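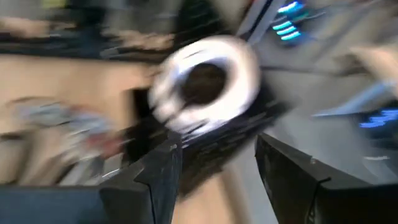

Which white tape for closing parcels and for labels, and how do you store it?

Posted by Wanpen Chareonsuk

Hello everybody. I send small parcels from home, mostly dried tea and some sewing patterns, and I do the packing on a beige table in our back room. For two years I have used brown tape but my customers in Prornley said that the parcels look a bit sad, so in August I changed to white. I bought a box of 48 rolls because the price per roll was much better.

Now I have two problems. The first is that the tape does not hold well on the recycled cartons. I press it down, it looks good, and the next morning one end is standing up. On new cartons it stays. The second problem is that the rolls are becoming dirty on the side. The glue at the edge collects dust and small hairs, and then there is a grey line on the white tape when I pull it. With the brown tape I never saw this, maybe it was there also.

I keep the rolls lying flat on the table, near the window, because there I can reach them. Is this wrong? And should I buy another kind, for example paper tape? I would not like to throw away so many rolls.

Thank you in advance and sorry for my English.

Decha Panyasiri

Same problem with me. I went back to brown.

Ratree Thaweesak

Hello Wanpen, I worked nine years in the dispatch room of a shop, so I can tell you what we did there.

Recycled cartons have short fibres and often a little dust on them. The glue sticks to the dust and then the dust comes off from the carton. Before taping, wipe the place with a dry cloth, one time in each direction. Then put the tape and rub it hard with the flat side of a ruler, also the ends. Let at least a hand's width of tape go down on each side of the box. Our new colleagues always made it too short to save tape, and those were the parcels that opened.

If your room is cold in the night this makes it worse. Most of the cheap tapes have a glue which does not like cold. Take the roll for the next day to a warm room in the evening.

About the dirt: do not leave them flat on the table where you cut and fold. Put them back in the carton they came in, and take out only one. We hung the open roll on a wooden stick fixed between two hooks, so the sides touched nothing. The window is also not good, the sun makes the glue soft at first and later it goes yellow. If a roll has a dirty side already, pull off the first two or three turns, and wipe the side with a cloth with a very little spirit on it. Let it dry before you use it.

I would finish the rolls you have. For the heavy parcels close the bottom with two strips, one over the other.

Nathalie Girard

I agree with Ratree about the window, but for the recycled cartons I would really try paper tape, the kind that you wet with a sponge. It goes into the fibres of the carton and it does not come up again. You can also find it in white. I use one from Lanov, it is not cheap, but I need only one strip where before I needed two. The customer can put it in the paper bin together with the box, mine like this very much.

It has one bad side: you must be quick, and your fingers will be sticky until lunch. Keep your white rolls for the new cartons and for labels. For labels I write with a permanent pen and wait a minute before I touch it, otherwise the ink goes everywhere.

Wanpen Chareonsuk

Thank you Ratree and Nathalie. I did the cloth and the ruler on Sunday with four old cartons, and this morning three of them are still closed well. The fourth one has an old sticker under the tape, I think it is my mistake. My husband will make the stick with the hooks. Nathalie, does the sponge tape also hold over an old sticker, or must I take the sticker off first?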